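## Unit 5: Surface reflection and glare

Light striking a tabletop leaves it in two parts. The specular part obeys the mirror rule: angle out equals angle in. The diffuse part scatters in all directions and carries the surface color.

Gloss is measured at a fixed angle. At normal incidence a clear varnish returns only a small share of the light. The share rises with angle and climbs steeply past 55 degrees, so a finish that looks dull from overhead can show lamp reflections from a seat.

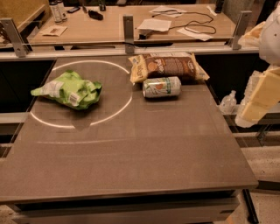 Meirion Pritchard objects that scuffs complicate this, as a worn patch scatters light the intact finish would reflect in one direction. The objection is correct. Treat wear as a local increase in roughness and compute each patch separately.

Crumpled film is handled the same way, facet by facet.

Reading: chapter 3, through the section on polarization. Problem 21 is optional.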